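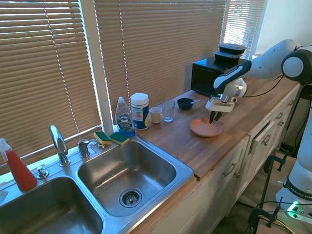
Ravanlow double-bowl sink, stainless steel, for wooden worktops

Rendberg sells the Ravanlow as a sink that "keeps the worktop clear". We stock it and we like it, but we would not put that sentence on the box. A sink keeps clear whatever its owner keeps clear, and the Ravanlow's back ledge is an open invitation. Two sponges will lie on it side by side next to the tap fittings, and then the washing-up liquid goes beside them, and the wipes beside that, and before long a mug and a glass have joined the queue along the wood. If you want a bare worktop, buy a cupboard. If you want a decent pair of bowls with a ledge wide enough for a sponge, read on.

What you get

The sink, the fixing clips, two strainers with round perforated plates and a paper template for the cut-out. The template is printed slightly small on some batches. Check it against the sink itself before anyone picks up a saw, and trust the sink.

You do not get a tap, a soap pump, waste pipes or sealant. The picture on Rendberg's carton has a tap on it, so we are asked about this every week.

Size and fit

Base cabinet: 1,000 mm wide for the standard double. Rendberg's leaflet says a narrower one is possible "with adjustment". The adjustment is cutting into the side of your cabinet, and we don't recommend it.
Gap between sink edge and front of worktop: at least 5 cm. More is better in wood.
Worktop lengths we can supply cut: up to 4,000 mm.
Guarantee: 2 years on the steel. Strainers are treated as consumables, which seems mean for a metal disc with holes in it.

The two bowls

Double bowls are oversold. The usual argument is that you wash in one and rinse in the other, and some households do. A good many wash everything in the larger one and use the other as a place to put things down. There is nothing wrong with that, but think about it before paying for the extra steel. One big bowl takes a roasting tin flat. Two ordinary bowls may not, and the Ravanlow won't take a large one without tipping it.

The brushed finish earns its keep. It catches the window light as it would in any steel sink and it will mark in time, in fine lines that run in with the brushing. Polished steel shows every one of those from across the room. We would still ignore the phrase "scratch-proof" wherever you meet it.

Plastic bowls, tubs and other things that live in sinks

We are often asked whether to use a separate washing-up bowl with the Ravanlow. Rendberg will happily sell you one. Any plastic bowl you already own will do the same job, provided it sits flat and you can lift it out full without swearing. Measure the base, which has to fit inside the rounded corners, and ignore the width across the rim that shops print on the label.

Colour is up to you. A deep blue plastic is kinder to look at after a month of tea than white is, and something with an orange rim is easy to find at the bottom of it. That is as much as we can say for colour. The claims about certain shades "discouraging residue" are nonsense, and we have taken them off the shelf cards. 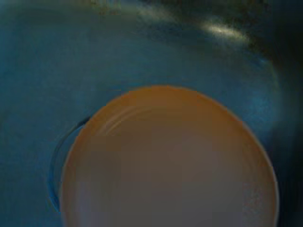
Taps

The Ravanlow takes a high curved tap on the rear deck, and a high one is worth having if you fill stockpots. We sell the Helluneck in chrome. It is a plain gooseneck with a separate lever, and it reaches over the bowls properly, which several prettier taps do not. Its weak point is the lever, which is short and sits close to the ledge. If you have large hands and a bottle standing next to it, you will knock the bottle over.

Check the height against your window. A tall spout in front of horizontal blinds is fine until you try to pull the blinds up on their strings with wet hands, and a window that opens inwards may not open at all. We have had two Hellunecks come back for that reason. Neither was faulty.

A built-in soap pump can go in the spare hole. People love these in the showroom. Most of them seem to go back to a bottle on the ledge within the year, as the pump has to be refilled and the bottle can be swapped. The blanking plug costs less and never needs filling.

Wood around water

We will sell you a butcher-block top to go round this sink, and we will also tell you that wood and sinks are a poor match unless you look after the joint. The edge of the cut-out matters far more than the surface. Seal it on every face, including the underside, before the sink goes in. Koskela worktop oil is the one we use, in thin coats, and the tin's claim that one application "lasts for years" is best read as a joke. Oil in April and again before winter, and more often just behind the tap.

Watch these places:

The strip between the back ledge and the wall, where drips sit unseen.
Under anything that stands in one spot. A canister or a mug left there for weeks will leave a ring if its base was damp.
The front edge, if you hang cloths over it.

That last one needs saying. A towel folded over the front of the worktop looks tidy and is handy, and everyone does it. Wet, it holds water against the wood and the cabinet front for hours. Hang it over the steel rim if you must, or put a rail on the cabinet door.

Cleaning

Washing-up liquid and the soft side of a sponge will do nearly everything. The green side is fine on the steel if you follow the grain. Keep it off the oiled wood.

Wipes are convenient on the steel and less so on the worktop, where they take the oil off a little at a time. Any brand will do this if you use it daily. Rinse the sink afterwards, dry round the ledge, and move the bottle when you do it, including the one with only a little blue left in the bottom that you have been meaning to replace.
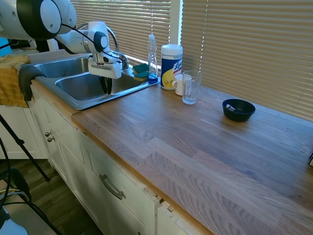

Returns and delivery

Uncut sinks can come back if the clips are still in their bag. Worktops cut to size cannot, so please measure again on the day you order. We deliver the sink and worktop together and leave them inside the front door. Fitting is not included, and we don't keep a list of fitters.

Page last changed 10 October 2019. The earlier version gave the wrong cabinet width for the single bowl, which we no longer sell.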